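The Room Above the Key Shop

7 min read
Print | E-mail

The ferry to Uketti ran twice a day until September, and after that it ran when there was enough freight. My sister and I took the last summer boat with one suitcase between us and the box from the lawyer's office, which held two keys, a rent book and a letter saying the contents of the room were ours if we cleared them by the end of the month.

We had met our uncle four times. He repaired clocks and later radios, and he lived for thirty years above the key shop on the harbor road. The sign over the shop still said Śliwiński, though the man behind the counter told us he had bought the place from a cousin of theirs and never got around to repainting. He looked at our keys and said the big one was his work and the small one was not.

"Street door," he said, giving back the big one. "The other I couldn't tell you."

The stairs were steep and smelled of machine oil. The room was neater than I had expected. There was a bed with an army blanket, a stove, a shelf of manuals, and a wardrobe with three shirts in it. My sister sat down on the bed and took off her shoes.

"Eight hours on a boat," she said, "for three shirts."

I opened the window. Down on the quay they were unloading sacks of feed. I started with the manuals because they were heavy and I wanted them done. Most were for radios made by Waltelano, a company that closed before I was born. Inside the covers he had written what each set had been brought in for and what he had charged. The entries were all in the same pencil hand. Hum, replaced capacitor. No sound, loose wire, no charge. Dropped down stairs by child, no charge.

"He didn't charge much," I said.

"That explains the shirts."

We worked until it got dark and then bought fried fish and ate it on the sea wall. My sister wanted to talk about our mother, who had not spoken to him since the year of the funeral, and I did not want to, so we talked about the small key. She thought it belonged to a locker. I thought it belonged to a clock. She said clock keys didn't have teeth, and I said some did, although I had no idea.
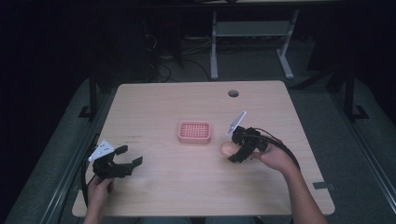 In the morning I went through the rent book. He had paid on the first of every month, in cash, and each payment was signed for. At the back was a different list, dates on the left and sums on the right, under the single word Ulluser. That was the town where our mother lived. I took the book over to my sister, who was sorting what we meant to keep on a small wooden table. She read the list twice. The last line said 1000, and below it, in darker pencil, he had changed the total to 1019.

"Nineteen," she said. "What costs nineteen?"

I said maybe the postage.

She went down to ask the man in the shop whether there was a bank in town. There was no bank, but there was a post office with a row of private boxes along the back wall, and the small key opened number 8. We had to try it in five others first while the clerk pretended to sort stamps.

The box was packed tight with envelopes. Every one was addressed to our mother in Ulluser, in the same pencil hand gone over in ink, and every one had been sent back unopened. The earliest had a stamp with a lighthouse on it. My sister held one up to the window, and we could see the edge of a banknote through the paper.

"She told me he never wrote," she said.

The clerk brought us a flour sack to carry them in. We walked back along the harbor road with it, my sister on one side and me on the other. The man at the key shop asked if we had found the lock, and my sister said yes. He said he could cut us a copy if we wanted one each.

We finished the room that afternoon. The manuals went to the school and the blanket to the man downstairs, who had a dog. I swept the floor and put the rent book in my coat. My sister kept one of the shirts.

The freight boat was leaving at six. We sat on the deck behind the wheelhouse with the sack between our feet, and when the engine started she asked me which of us was going to telephone her.

"You are," I said.

"I did the post office."

"I carried the manuals."

She thought about it until we were past the breakwater. Then she asked if I had any coins, and I gave her what I had.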